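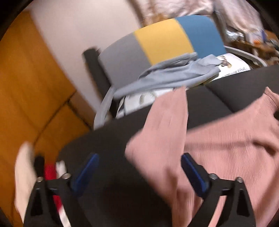 Voltei à cabana no fim de semana com uma missão só: lixar o chão do quarto de cima. São 37 tábuas e, na minha cabeça, dava para despachar tudo antes do almoço. Ah, ah. Às seis da tarde ainda eu andava de joelhos a arrancar pregos velhos, com pó até nas orelhas!

O Wian emprestou-me a lixadora (obrigada, Wian Mahlangu, devo-te um jantar em condições) e avisou-me logo que o grão 40 come madeira que é uma loucura. Comeu mesmo. Há uma covinha ao pé da janela que vai ficar debaixo da cama para todo o sempre — e não se fala mais nisso.

Comprei o óleo na loja de Ornport, depois de 20 minutos especada em frente à prateleira a comparar tons que me pareciam todos iguais. Trouxe o mais claro.

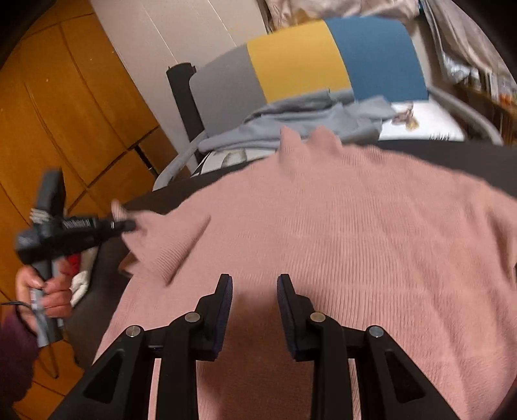

E quantas demãos vai levar o chão? Duas, bem finas, com uma noite inteira de intervalo e a janela entreaberta.

O rodapé fica para agosto, quando tiver férias. Ainda me falta cortar os cantos, e a serra de esquadria continua na garagem da minha mãe, debaixo de sei lá quantas caixas.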